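**Four weeks with the Kamonari starter cell - a thread**

Okay, a bunch of you asked what I think of the Kamonari kit now that I've lived with it a bit. Short version: I like it, I have gripes. Long version below.

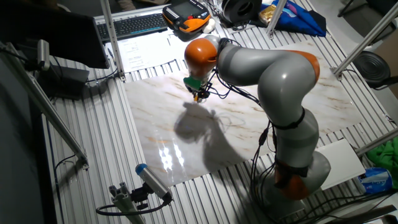
*Arm over the marble-look board, green tool on the wrist.*

**2/** Quick background. The kit is a service as much as a box of parts. You bring your own seven-joint arm, they send the tool, the software and a person on video chat to get you going. Ours was Yatziri Alvarado and she was great. Patient with me, which takes some doing.

**3/** Price: $3,000 for the kit, plus support after the first 4 months. Zendel quoted us $2,000 for something close, but without the setup calls. I'd have burned the difference in my own evenings by the second week, so no regrets there.

**4/** The tool itself is small and light, and I love that. Swapping it takes me 12 minutes, most of it cable routing. Please, Kamonari, sell a decent cable sleeve! I've got black cables hanging down the outside of the arm and every wide move makes me wince a little.

**5/** Teaching points is the best part. Grab the pendant, jog to a corner, save, next corner. The software squares it all up, so you can lay the board on the table at an angle and not fuss with it. I was ready to hate this step and now I kind of look forward to it.

**6/** Shiny surfaces, though. Look at the glare on that board. The manual says "avoid strong reflections" and then moves on with its life. Diane Gill (she runs the second shift here) ended up switching off one row of lights and our height readings calmed right down. That tip should be on page one.

**7/** Gripe number two: the job files. You can't rename one once it's saved, you have to copy it and delete the old one. I now own a file called test_new_new and it's our main program.

**8/** Somebody asked about Wirisine compatibility. We run their older controller on another table and the kit talked to it fine for simple moves. Blended paths were jerky. Yatziri says an update is planned for June - I'll report back.

**9/** Would I buy it again? Yep. If you already have an arm and a solid extrusion table to bolt things to, you can be running a basic job the same afternoon. If you're starting from zero, budget a lot more time than the brochure says.

**10/** Replies are open. Send me your cable sleeve recommendations, I'm begging.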